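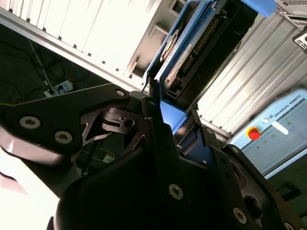

Ticket: Sourdough starter stalls after move to Hornesberg kitchen
Opened by: Pauline Haslam
Assigned to: Dorothy Pearce, Mudow Baking Help Desk
Status: Resolved

Pauline, 8:10 am
Hi all! I love this starter to bits and would hate to lose it. I've kept it going on the Seyoum rye flour for ages and it used to double by lunch. We moved to Hornesberg in June and now it barely climbs the jar. Small bubbles, smells a bit like nail polish remover, thin gray liquid on top by morning. I feed once a day, equal weights of starter, flour and water. Same flour, same jar, same spoon even. What changed?

Dorothy, 9:25 am
What a great starter to have, rye ones are so lively when they're happy! That smell and the liquid both say hungry. A few questions:
- How warm is the spot where the jar lives?
- Tap water or filtered?
- How much do you keep back at each feed?

Pauline, 9:50 am
It's on a shelf over the oven, much warmer than the old pantry. Tap water. I keep back 200 grams because I bake a lot - maybe that's greedy.

Dorothy, 10:15 am
I think we're onto it. A warm shelf means it eats through a meal fast, and with equal weights it has run out of food long before the next morning. You may be looking at it after it has already risen and dropped. Check the glass for a smeary line above the current level.

Try this for 4 days:
1. Keep back 20 grams only.
2. Feed 60 grams flour and 60 grams water.
3. Move the jar off the oven shelf.
4. Put a rubber band at the starting level and look in every couple of hours.

Leave the water alone for now. One change at a time would be tidier, but the feed and the shelf go together.

Pauline, 7:40 pm
There IS a smeary line! Well above the band! I had no idea it was rising while I was asleep. Fed and moved to the counter by the bread bin.

Update, day 2, Pauline
No liquid this morning. Smell is more like yogurt. Slow to get going but it did rise, and it held.

Update, day 4, Pauline
Doubled by early afternoon, domed on top, bubbles right through. I baked a loaf at 375 with the lid off for the last stretch (it's a soft sandwich recipe from the Pludwood booklet) and the crumb is lovely. So pleased!

Dorothy, 4:30 pm
Wonderful news! For bigger bakes, build up the amount you need the night before and go back to the small jar afterward. If the kitchen cools off in winter, drop to 40 grams each of flour and water. Closing this one, but do reopen it if the gray liquid comes back.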